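Lorne Gill
Wednesday

Spent my Wednesday at the Hivier open day in Sostedstead and I'm still grinning. Robots! Tidying up caps!

They had a queue when I got there and I'd happily have stood in it twice. Floppy fabric is so hard for a gripper, and you only really get that when you're standing next to one.

16 likes · 3 comments

Baseball caps, a lamp and a little green metal shelf to put them on:

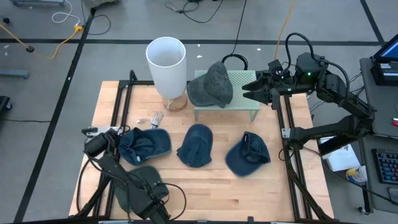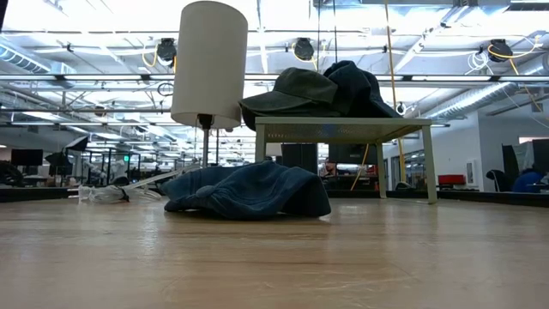 Do you have to book for the next one? Walk-ins are fine, but the November day has 381 places so go early.

29 shares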